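4.2 Garment Handling with the Iltinix Hand-Held Kit 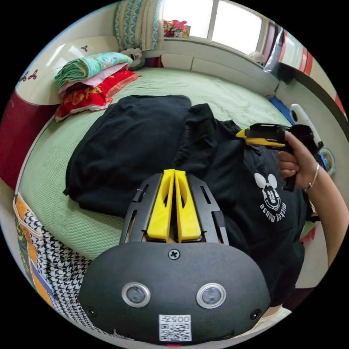
Bergþóra Thorlacius, commenting on an earlier draft, objected that a kit sold for home use should be judged on beds and sofas, where cloth sinks and slides, and that our bench scores said little about either. We agreed and moved the garment trials to bedrooms.

Figure 3. Two hand-held grippers with yellow fingers over black garments on a bed.

The Iltinix kit is supplied by Visance as a pair of grippers with charging leads and a license for the Bugti recording software. We used two kits over 16 sessions and logged 500 folding attempts, of which 400 were kept after review. Most of the rejected attempts came from one fault: the operator closed the fingers before they had reached the cloth, and the log showed a grasp with nothing in it.

Dark clothing was the harder case. In Figure 3 a black T-shirt overlaps a folded black garment, and the border between the two is hard to follow except near the white print. Operators told us they worked by feel in such cases. The fingers gave enough feedback for a single layer of jersey but not for a hem, where they often picked up the bedspread as well.

Setup took less time than with the Gasard kit (Section 4.1), mainly because pairing is done once and kept. The handle was rated comfortable for short sessions. Two operators reported a sore thumb by the end of a long one, and we would like to see a lighter trigger spring offered as an option.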